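Brestotton College
Courts and Public Law, Unit 2: How a case reaches a high court

Reading before class: casebook pp. 722 to the end of the chapter. Bring the Ospina packet.

Most people who lose a case have one appeal they can count on. The appeals court has to take it, read the briefs and give an answer. After that, the next court up usually gets to choose. In Bernmont the high court received 2240 petitions in the last term we have numbers for and agreed to hear 42 of them.

A petition is a request to be heard. It does not argue the whole case. It tells the court what legal question is at stake and why this court should answer it now. The mistake students make most often is to write pages about how unfair the ruling below was.

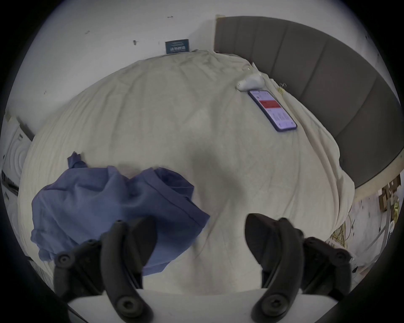

Doesn't an unfair ruling matter at all, then? One of last year's students wrote that in the margin of the handout, and it is a fair thing to ask. It matters, but a plain error that affects one party is normally left to the appeals court. The high court looks for questions that will come up again.

What the court looks for
Two appeals courts have read the same statute differently.
A lower court has struck down a law.
The question is important and the facts are settled enough to reach it.

Denial of a petition sets no precedent. The ruling below stands for those parties, and the high court has said nothing about whether it was right. Newspapers often get this wrong, so watch for it when you read the clippings in the packet. 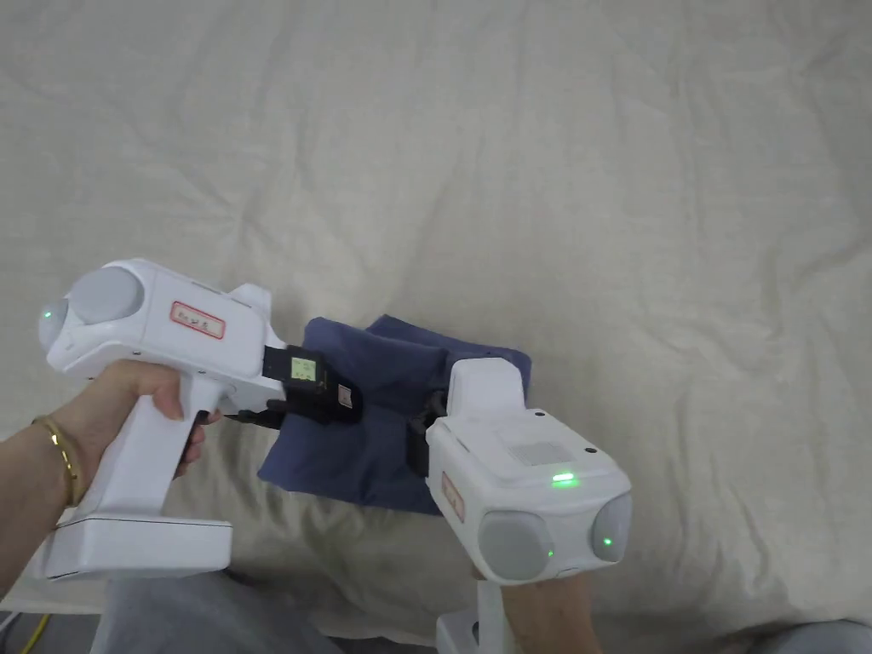
The second trip
A case can come up twice. In the Brandix dispute the high court sent the matter back because the lower court had used too easy a test. The lower court applied the stricter test, reached the same result, and the losing side petitioned again. Be ready to explain what was left to decide the second time.

For the seminar
Write one sentence stating the question presented in Brandix. Leave out the names of the parties.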